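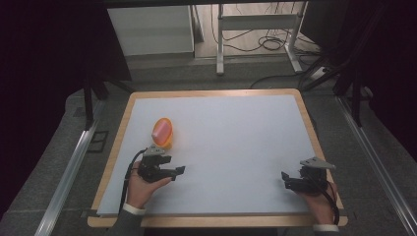 Speaker notes: Getting people to use the footpaths at Harb
Afaf Saliba

Slide 1
Introduce myself. I look after the path network at Harb and have done for 11 years. Say that questions can wait until the end, except about the map, which people can ask as we go.

Slide 2
The parish has two long paths. The Inport loop is the one on the leaflets. The Erton path is older, and most people in the village have never walked the far half of it.

Slide 3
The July count. 1,322 people went through the gate on the loop and 900 on Erton. The counter can't tell a walker from a dog, so don't let anyone quote these as visitors.

Slide 4
Where people turn back. On Erton it is the second stile. The step is too high and the field after it looks private. We moved the waymark to the left-hand post and lowered the step. Mention that the landowner agreed to this by phone and later in writing.

Pause here. Someone will ask about the bull. He is moved in spring and there is a sign.

Slide 5
Surfaces. Crushed stone on the loop, grass on Erton. Stone costs more to lay but the mowing bill is smaller. Show the costs table, don't read it out.

Slide 6
Next year's jobs: the drain by the lane, new finger posts, and a bench at the top of Erton if the grant comes through. Leave the map up during questions. Spare leaflets are on the chair by the door.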